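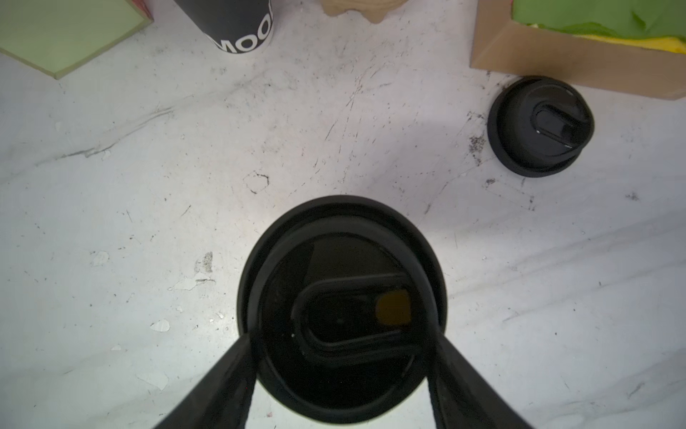

Noltent to Extend Cup Return Program to All Food Counters at Sendevgate

TRASTVILLE, March. Noltent, the company that manages the Sendevgate transit hall, will extend its cup return program to every food and drink counter in the building at the end of the month. The program has been running at the coffee counters on the Strand side of the hall since last fall. With the extension, 64 counters will lend drinks in returnable cups and take the cups back.

Customers pay a $2 deposit when they order and get it back when they return the cup and lid at any counter in the hall. They do not need an app, an account or a receipt. Deposits are refunded in the same way they were paid, in cash or to a card. Customers who bring their own travel cup can continue to do so at all counters and pay no deposit.

"People coming off the 7:40 train have very little time, and the first version of this program asked too much of them," said Krum Kneževič, director of retail operations at Noltent. "They had to go back to the counter where they bought the coffee. Once we dropped that rule, the cups started coming back."

During the trial, customers could also leave cups at a staffed return window next to the Strand exit. The window will stay open, and its hours will be longer: from 6 a.m. to 9 p.m. It will also take returns of cups bought at the kiosks on the outdoor platforms, which were not part of the trial.

Lids have been the most frequent source of questions from counter staff. In the trial, 633 cups came back without one. Under the new terms, a cup returned without its lid earns a refund of half the deposit, and a lid brought in later earns the other half. Lids are collected separately from cups and are stored by size. Counters will receive a printed chart showing which lid fits which cup, along with a supply of spares.
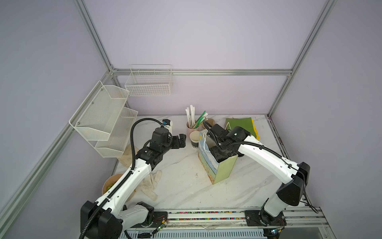
Washing will take place in a room on the lower level of the hall, in the former parcel office. Noltent has fitted the room with new drains, two commercial dishwashers and drying racks. The room can handle up to 2,000 cups a day. Carts will collect used cups from the counters in the late morning, in the middle of the afternoon and after closing. Clean cups will be delivered before the counters open.

Counter operators will pay a flat monthly fee that covers cups, lids, collection and washing. The fee is set by the size of the counter, and it will not change during the first year. Operators who still have disposable cups in stock may use them up through the end of spring. After that, disposable cups will be available only on request, for customers who are taking drinks on buses where open returns are not practical or who have a medical need.

The extension also changes how straws, stirrers and sugar are offered. Many counters now keep these items out in front, where customers help themselves. Beginning with the extension, straws will be kept behind the counter and handed out when a customer asks. Plastic straws will no longer be sold through the hall's shared supply room. Counters can order wrapped straws made from paper or plant-based materials in the usual case sizes.
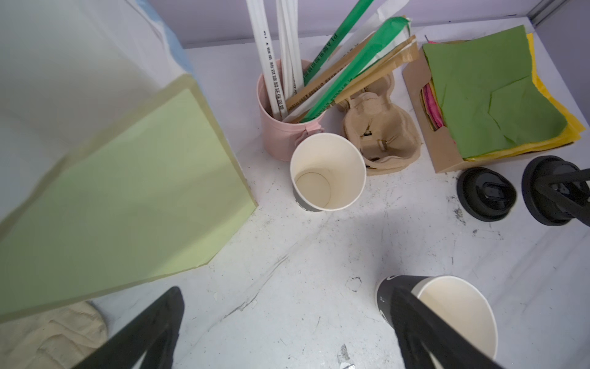

Paper-wrapped straws in a pink container.

Customers who need a straw to drink will be given one without being asked for a reason, and staff will be told about this during training. Noltent met with two local disability groups before writing the policy and changed the wording of the counter signs after those meetings.

Training sessions for counter staff will be held in the hall's upstairs meeting room at 2:30 p.m. and again at 8 p.m., so that both shifts can attend. Each session lasts 45 minutes and covers deposits, refunds, lid sizes and the straw policy. Operators should send at least one person from each shift. Staff who worked at a counter in the trial do not have to attend, although the refund steps on the register have changed slightly and a short handout will be sent to them.

"The operators had fair complaints about storage," Kneževič said. "Some of these counters have one shelf. We are delivering smaller crates and coming by more often, and we will keep adjusting that in the first weeks."

New signs will go up at the entrances and on the stairs to the platforms. They give the deposit amount, the hours of the return window and a phone number for questions. The same information will be posted on the departure screens during the first two weeks.

Noltent will review the program at the end of the summer. The review will look at return numbers, the cost of replacing lost cups and comments from operators. A decision on whether to bring the program to the bus terminal across the street will follow that review.

About Noltent

Noltent manages transit halls and market buildings in the Trastville area. Its work includes leasing, cleaning, maintenance and customer information. The company has managed Sendevgate since the hall reopened after its renovation.

Press contact

Noltent Communications, Sendevgate, upper level, Strand entrance, Trastville. Reporters who want to visit the washing room should arrange a time in advance through the communications office. Visits are possible between 10 a.m. and noon.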